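Chapter 6
Assembly Tasks and the Single-Arm Cell

Learning goals
After reading this chapter you should be able to break a stacking task into steps, choose a part presentation method for thin or soft parts, explain how position error builds up in a stack, and write a short test plan for a cell that you have seen only once.

6.1 A site visit as a starting point

Most of the cells treated so far in this book move one part from one place to another. The part arrives in a known position and leaves in a known position, and the work is finished when the gripper opens. Assembly is harder. Each part placed becomes the surface on which the next part must rest, and an error made early is carried upward through everything that follows.

The case used in this chapter comes from an open day held by Telinness at its Stenau site on Sep 9, 2019. The site had several cells running for visitors. The one selected for study was a burger assembly cell, internally named Sotimix, in which a single arm builds a stack inside a shallow tray. Visitors were given a 20-page handout with the cell layout and the order of operations, and were permitted to stand at the guard line and time the moves.

Food is a useful subject for a first assembly exercise. The reader already knows the order of the parts and what a correct stack looks like, so no drawing is needed to judge the result. The parts also differ in stiffness, thickness and outline, which forces a decision about grip at every step.

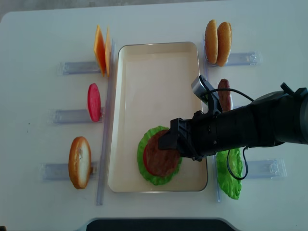 Esther Kaijage
Lecturer in Automation, Nnaji Technical College

The layout follows a plain rule: the tray is the center, and the ingredients are placed around it in separate clear plastic holders. Long clear rails lie on the table to the left and right of the tray. With the lettuce at the bottom and the patty on top of it, the gripper is directly over the patty. The tomato slice shows only along one edge of the patty, a reminder that an overhead view does not give the full state of a stack. Parts already placed are hidden by parts placed later.

Note how the parts are presented. The cheese, the tomato and the bun halves stand on edge in their holders. A slice lying flat on a table offers a two-finger gripper very little to hold, and the fingers must either scrape under it or pinch it from above. A slice standing on edge shows both faces. The cost is an added motion, as the part has to be turned from vertical to horizontal before release. Section 6.3 deals with this turn in detail.

The second point is the camera. It is mounted near the wrist and travels with the arm, so its view changes at every step. A wrist camera can be brought close to a part before the grasp, but when the gripper is low over the work the arm itself may block much of what a fixed camera would see. Readers should compare this with the fixed mount described in Chapter 4.

6.2 Describing the task

Before any program is written, the task should be set down as a table with one row per part. Each row gives the pick location, the grip direction, the turn, the place location and the condition that must be true before the next row may begin. Oluwaseun Edet, who led the demonstration, told the visiting group that the written table for the cell had been revised far more often than the program.

The condition column is the one most often left blank by students. "Patty placed" is not a condition. "Patty center within the allowed offset from the tray reference" is, provided that the offset is given and some sensor can measure it.

For the exercises at the end of the chapter, assume a tray reference at X = 485 mm, Y = 100 mm in the base coordinates of the arm, and a reach limit of 509 mm. Check first whether the reference lies within reach. Then determine how far it may be shifted along Y before the limit is met.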